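Home Programs Funding News Contact
Last updated: May

Plutthorpe Small Business Desk: where we are at the halfway point

Hi all, it's me again with the update I owe you. The short version is that we're a little behind on the permit guide and well ahead on everything else, which I'll happily take!

The desk has been open at Plutthorpe city hall for six months now, and 18 businesses have come through the door. Of those, 11 have their licenses in hand. Five are stuck at zoning (same block of Cha Street, same parking rule — I've gone on about it before and I'll go on about it again). The other two decided to wait until next year.

The Tivaseo grant paid for my hours, the evening drop-ins and the translated forms. The Spanish forms are getting picked up a lot faster than I'd guessed, so we'll need a second printing.
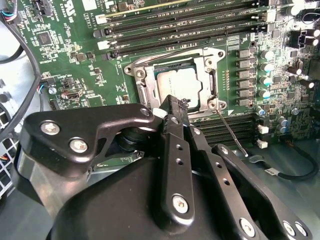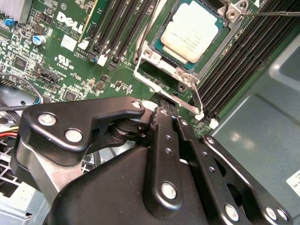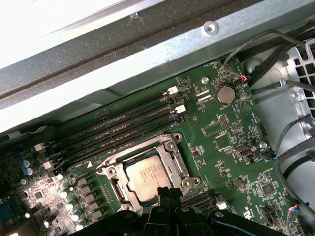
What's slowing down the permit guide is that two departments still don't agree on what a food cart is. I've sat in on both meetings and I think we're close. Once they settle it I can finish the last 6 pages, and the Trerkcombe office wants to borrow the whole thing for their side of the county — fine by me, as long as they send us their fee tables.

Spending is on track. I'd like to move what's left in the travel line over to printing, if you're okay with that. Just reply to this and I'll fix the budget sheet.

Related
Trerkcombe opens evening permit counter
Cha Street parking rule: comments so far
Tivaseo city grants, spring round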